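Chapter 4
When the Machine Turns Up at Work

I spent two years packing gift boxes at Caton before anybody let me near a desk, so I'll start this chapter on the packing floor (my feet still remember it!). We had 40 people on a shift, long benches, and a radio that everyone argued over. Orders came down on paper slips. You read the slip, picked the bits, folded the tissue and sent the box along.

Then Nuretti won the contract to automate the line, and by June the first arms were bolted down. They were wonderful with anything stiff. Tins, cartons, jars of hand cream, all gone in a blink. What they couldn't manage was anything floppy, and half of what we packed for Flolia was floppy: drawstring bags, scarves, little knitted things that changed shape the moment you touched them. So the soft goods stayed with us, and our day changed in a way I hadn't expected. We did fewer boxes but all of the awkward ones, hour after hour, with none of the easy ones in between to rest on.

Soft goods are also where people's hands start teaching the machines. A person works a gripper by hand, picks things up much as they would with their own fingers, and the movements are recorded for a robot to learn from later on.
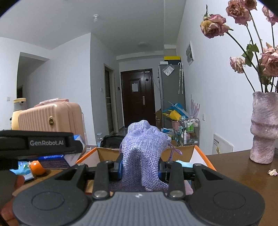
Figure 4.1 A hand-held gripper closed on a lavender drawstring pouch, with an open cardboard box behind it.

Look at how the cloth folds where the fingers squeeze it. A packer knows without thinking how hard to pinch a bag like that, and would struggle to tell you. I certainly would! When Holzer asked our shift to write down how we did it, we filled 30 pages and still left out most of what mattered.

Which brings me to the question I'd like you to carry through this chapter: if a worker's knack can be recorded, who should be paid for it, and for how long? Our lot got a small bonus for the recording weeks. Some thought that was fair, some were furious, and I changed my mind more than once on the bus home.

We'll begin with the jobs themselves, and what is left in them once the simple parts have gone. After that comes training, then pay, then the thorny matter of who gets asked before the arms are bolted down. Keep a job you've done yourself in mind as you read, even a Saturday one.

4.1 What is left of the job?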